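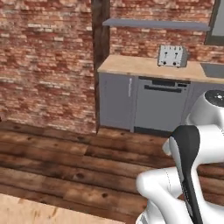

Section 4: Your First Session in the Simulated Kitchen

Zukberg Robotics Club, Team Guide
Last revised 11 September 2023

By now you should have a club login, a seat in the lab, and the Zunder simulator installed on your machine. If you are missing any of these, go back to Section 2. If you skipped Section 3 on the grounds that it was only about folders, go back to Section 3 as well. It will find you eventually.

This section gets you from a blank screen to a robot arm that moves when you tell it to and stops when you tell it to. The second part is worth more points at the Wudville meet than most teams think.

4.1 Loading the kitchen

1. Open Zunder and choose Practice from the start menu. Do not choose Competition. Competition mode starts a clock and writes a log, and the log goes to the judges.

2. Pick Brick Kitchen from the list of rooms. The first load is slow, so let it finish. Clicking the button again loads a second kitchen on top of the first, and the two of them do not get along.

3. When the room appears, look for the toaster on the counter. If the counter is there and the toaster is not, the object pack failed to load. Close the room, choose Repair Objects under Tools, and load it again.

4. Enter your team's seed number in the box at the bottom left. Everyone uses 771 for the first session. Same seed, same kitchen, which means we can compare your results with your neighbor's and you can't blame the room.

5. Press Lock Seed.

Note: The dishwasher is part of the room, and its door can be opened in later tasks. Leave it alone for now. Every fall at least one team spends its whole first evening opening and closing the dishwasher, and they do get very good at it, but there is no event for that.

4.2 Waking up the arm

1. Click anywhere on the white arm. Its outline turns yellow when it is selected.

2. Press Home. The arm folds itself into its starting pose. If it is already there, nothing happens, and you may count this as a success.

3. Open the Joints panel. Each slider controls one joint. Move one slider a little, watch the arm, and move it back.

4. Repeat for the remaining sliders. Write down in your team notebook which slider does what, in your own words. "Elbow" is fine. "The weird one" has been tried and was not helpful three weeks later.

5. Set Speed Limit to 23 percent. Leave it there until a mentor signs off on your stop test (4.4).

Caution: Do not type values straight into the slider boxes during your first session. The simulator will accept any number you give it, including the one you meant to put a decimal point in.

4.3 Setting up your view

The default view is a compromise, which is to say you will dislike it. The arm sits low on the right and blocks part of the cabinets behind it, including whatever you were about to reach for. There are two ways to deal with this.

1. To orbit, hold the right mouse button and drag.

2. To slide sideways without turning, hold Shift as well.

3. When you find a view you like, press Save View and name it after your team. Views named "view," "view new" and "view new GOOD" are deleted on Fridays.

Note: Moving your view does not move the cameras your program uses. Your program sees what it saw before. Plenty of teams have orbited to a lovely angle, admired the clear line to the toaster, and then wondered why their code still couldn't find it.

4.4 The stop test

You will do this at the start of every session from now until the end of the season.

1. Load the sample program named sweep_slow. It swings the arm gently from side to side.

2. Press Run and let it go for 60 seconds.

3. While the arm is still moving, press the space bar. The arm should stop at once and the status light in the corner of the window should turn red.

4. Press Home to clear the stop.

5. Do it again, with a different team member on the space bar.

If the arm keeps moving after the space bar, click once inside the Zunder window and try again. Nine times out of ten your keyboard was talking to some other program, and there is now a long row of spaces in somebody's history essay.

Caution: The real arm in the lab has a red button in place of a space bar. Learn the habit here, where the worst you can do is embarrass yourself in front of a countertop.

4.5 First reach

1. With the stop test signed off, open the sample named reach_counter.

2. Find the line that begins with target_height. Raise the value by 2 before you run anything. The sample as shipped aims slightly below the top of the counter. We reported this to the people who maintain it, and they have told us it is educational.

3. Run the program at the same speed limit as before. The arm should rise, extend toward the counter, pause, and come home.

4. If the arm touches the counter, the collision counter at the top of the window goes up by one. Write the number in your notebook. Yes, all of it.

5. Change one thing, run it again, and write down what you changed. One thing.

4.6 Before you leave

1. Save your program to the team folder, not the desktop. See Section 3, which you have now read.

2. Export your run log and give it the name of your team and the session number.

3. Close Zunder before you shut the lid. It does not like being woken up.

4. Return the lab mouse. The Avcı workshop lent us the full set and would like to see it again.

Section 5 covers grippers, and the first time you will be allowed to pick something up.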